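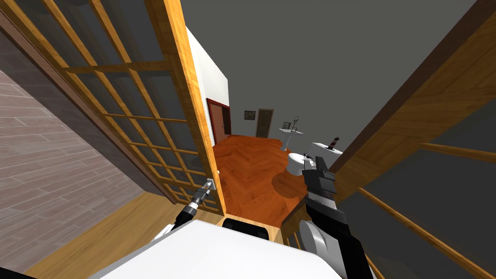
Muss der Bewegungsplaner neu gestartet werden, wenn der Sicherheitsabstand geändert wurde?

Ein Neustart des Planers ist nicht erforderlich. Der geänderte Wert wird mit der nächsten Planungsanfrage übernommen; bereits berechnete Bahnen behalten jedoch den alten Abstand und müssen verworfen werden.

Dokumentation > Merkham Planungssoftware > Einrichtung > Enge Durchgänge

September – Redaktion: Firouzeh Ranjbar, fachliche Prüfung: Vidar Dahlgren

9 Planung in engen Durchgängen einrichten

Der vorliegende Abschnitt beschreibt die Einrichtung der Kollisionsprüfung und der Armplanung für zweiarmige mobile Systeme in der Simulation. Er setzt voraus, dass die Grundinstallation abgeschlossen ist und das Robotermodell fehlerfrei geladen wird. Als Übungsumgebung dient die Szene »Durchgang Bad« aus dem Szenenpaket Reltovau. Der Roboter steht darin zwischen einer Glastür mit Holzrahmen und einem weiteren Türblatt aus Holz; dahinter liegen WC und Waschbecken. Der linke Greifer befindet sich in der Ausgangsstellung dicht am Rahmen der Glastür.

Vorsicht: Die in diesem Abschnitt genannten Werte gelten ausschließlich für die Simulation. Eine Übertragung auf ein reales System ist erst nach der Freigabe durch die für die Anlage verantwortliche Person zulässig.

9.1 Szene und Kollisionsmodell laden

1. Öffnen Sie die Projektverwaltung und legen Sie ein neues Projekt vom Typ »Simulation, zweiarmig« an.

2. Wählen Sie unter »Umgebung« die Szene »Durchgang Bad« aus und bestätigen Sie mit »Laden«.

3. Halten Sie die Simulation an, sobald der Roboter in der Ausgangsstellung steht.

4. Schalten Sie die Ansicht von »Darstellung« auf »Kollisionskörper« um. Die sichtbare Geometrie und die Kollisionsgeometrie sind getrennte Datensätze und können voneinander abweichen.

5. Prüfen Sie für beide Türblätter, ob der Rahmen und die Füllung als Kollisionskörper vorhanden sind. Fehlt die Füllung der Glastür, plant die Software Bahnen durch die Scheiben.

6. Speichern Sie den Stand, bevor Sie Parameter ändern.

Hinweis: Die Sprossen der Glastür werden in der Voreinstellung zu einer einzigen geschlossenen Fläche zusammengefasst. Die Einstellung verkürzt die Prüfzeit und sollte beibehalten werden, solange keine Aufgabe einen Eingriff zwischen die Sprossen verlangt.

9.2 Sicherheitsabstände festlegen

Der Sicherheitsabstand wird je Körpergruppe vergeben. Die Gruppen »Basis«, »Arm links«, »Arm rechts« und »Greifer« sind vorbelegt und dürfen nicht umbenannt werden, da das Modul Tedesco sie über ihren Namen anspricht.

1. Öffnen Sie »Planung« und dort das Register »Abstände«.

2. Setzen Sie den Wert für »Basis« auf 42 mm.

3. Setzen Sie den Wert für beide Armgruppen auf 20 mm.

4. Setzen Sie den Wert für »Greifer« auf 6 mm.

5. Betätigen Sie »Ausgangsstellung prüfen«. Meldet die Software eine Verletzung des Abstands, so liegt bereits die Startstellung außerhalb des zulässigen Bereichs. Der Planer gibt in diesem Fall keine Bahn aus.

6. Ziehen Sie bei einer Meldung den betroffenen Arm im Gelenkmodus zurück und wiederholen Sie die Prüfung. Eine Verringerung des Abstands an dieser Stelle ist nicht vorgesehen.

Vorsicht: Ein Sicherheitsabstand von null schaltet die Vorwarnung ab. Die Kollisionsprüfung selbst bleibt aktiv, meldet jedoch erst bei Berührung.

9.3 Reihenfolge der Armbewegungen

In der Voreinstellung werden beide Arme gemeinsam geplant. Im engen Durchgang führt dies häufig zu langen Rechenzeiten oder zu einem Abbruch. Es wird empfohlen, die Arme nacheinander zu planen.

1. Wählen Sie unter »Planung« die Betriebsart »Sequenziell«.

2. Tragen Sie als ersten Arm denjenigen ein, der dem Türrahmen näher steht. In der Übungsszene ist dies der linke.

3. Geben Sie als Ziel die gespeicherte Stellung »Transport« an und starten Sie die Planung.

4. Kontrollieren Sie die Bahn in der Vorschau. Der ruhende Arm muss als fester Kollisionskörper eingefärbt sein – andernfalls wurde er von der Prüfung ausgenommen.

5. Übernehmen Sie die Bahn und wiederholen Sie die Schritte 3 und 4 für den anderen Arm.

6. Planen Sie die Fahrt der Basis erst, wenn für beide Arme die Stellung »Transport« bestätigt ist.

Hinweis: Bei sequenzieller Planung gilt jede Bahn nur für den Zustand, der bei ihrer Berechnung vorlag. Wird ein Türblatt verschoben, sind sämtliche Bahnen neu zu berechnen.

9.4 Wahrnehmung und glasartige Oberflächen

Das Wahrnehmungsmodul Medura liefert in der Simulation Tiefenwerte, die für verglaste Flächen unvollständig sein können. Aktivieren Sie unter »Wahrnehmung« die Option »Modell hat Vorrang«. Erkannte Lücken werden dann nicht als freier Raum gewertet, sofern das Szenenmodell dort einen Körper enthält. Die Option ist je Projekt zu setzen und wird beim Kopieren eines Projekts nicht übernommen.

9.5 Meldungen

»Startzustand ungültig«: Mindestens eine Körpergruppe unterschreitet ihren Abstand. Verfahren Sie nach 9.2, Schritt 5 und 6.

»Ziel nicht erreichbar«: Die Zielstellung liegt außerhalb des Arbeitsraums oder innerhalb eines Hindernisses. Prüfen Sie die Stellung in der Ansicht »Kollisionskörper«.

»Zeitgrenze überschritten«: Der Planer hat innerhalb der vorgegebenen Zeit keine Bahn gefunden. Prüfen Sie zunächst die Betriebsart. Eine Anhebung der Zeitgrenze ist im Planungsprotokoll zu vermerken.

Rückmeldungen zu diesem Abschnitt nimmt Pierina Leone in der Dokumentationsstelle entgegen. Anträge auf abweichende Abstandswerte sind schriftlich an Arturo Monti zu richten und werden jeweils am Dienstag bearbeitet.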